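Woklow Meeting Timer, model 217

Most meetings are booked for an hour because the calendar offers an hour. The Woklow sits on the table and counts down whatever you agreed to instead, then buzzes until a person gets up and presses the button. It can't be snoozed from a chair.

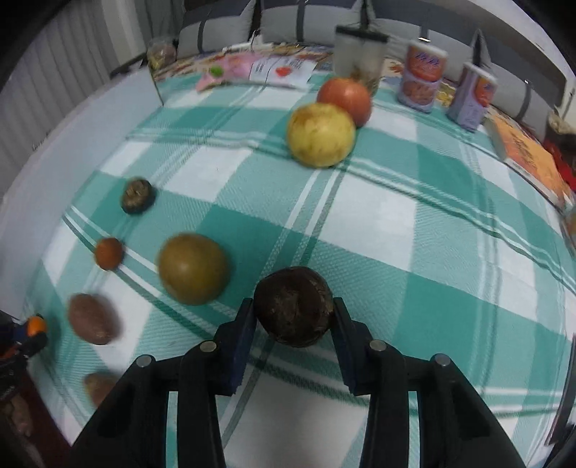
Two modes: Talk, which gives each speaker five minutes, and Decide, which gives the whole room two. Managers tend to buy it for Talk. Their teams tend to use Decide.

Made by Indano. Runs on 2 AA batteries, not included. Order no. 2514. Back in stock in February.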